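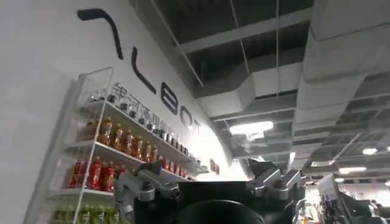
Stocking order for drinks on wire shelving, tall unit against a wall
Posted by Ukik, September

I look after the shop corner in a shared building and I've been given a tall white wire unit to fill, the kind with thin rails and side panels. It stands against the wall. I've got small jars and packets, two kinds of bottled drink in a larger size, some smaller bottles, and a lot of green-label ones that sell faster than the rest.

At the moment the jars are on the top shelf, with drinks on all the shelves under that. Two things bother me. The small bottles lean because their bases sit across the wires, and when someone takes one the next one tips. Also I can't decide whether the fast sellers should stay low down or come up to eye level. People do find them where they are, but I'm bending down all day to refill.

Is there a usual order for this? I don't want to buy a different unit. The budget is small and I spent most of it on stock.

Clorer
Monday

Heavy at the bottom, light at the top. That is the main rule and you've already got it if the jars are up high. A full shelf of bottles weighs a lot more than people expect, and with a tall unit you want that weight low. Fix it to the wall as well if it came with a bracket.

For the leaning, cut a sheet of stiff clear plastic to the size of the shelf and lay it over the wires. Go a few millimetres short on each side so it drops in without bowing. Thick card works for a week or so but goes soft if anything leaks. Do the shelf with the small bottles first and see whether the bigger ones need it. Mine didn't.

Keep one kind of drink to a row and pack them shoulder to shoulder. Gaps are what let them tip. If you run short of one kind, pull what's left to the front and leave the space behind. When you refill, new stock goes to the back and the older bottles come forward. Check the dates while you've got them out, and check the jars too, as they sit there longest.

I would leave the green ones low. You can put a crate beside the unit and refill from that, kneeling on a bit of foam.

Sárközi

I disagree about the fast sellers. Put them on the middle shelf. It's still low enough for the weight and you'll save your back. Move whatever sells slowest to the bottom.

Check the load figure for each shelf before you swap anything. It should be on the leaflet or on the maker's site. If you can't find one, don't fill the shelf to the back.

Labels facing out, price on the rail under each row. The clip-on strips for wire rails are cheap and they don't leave glue behind like the sticky ones.

Curkolia

following, same problem with the small bottles. we used an old baking tray turned over, looks bad but they stand up straight now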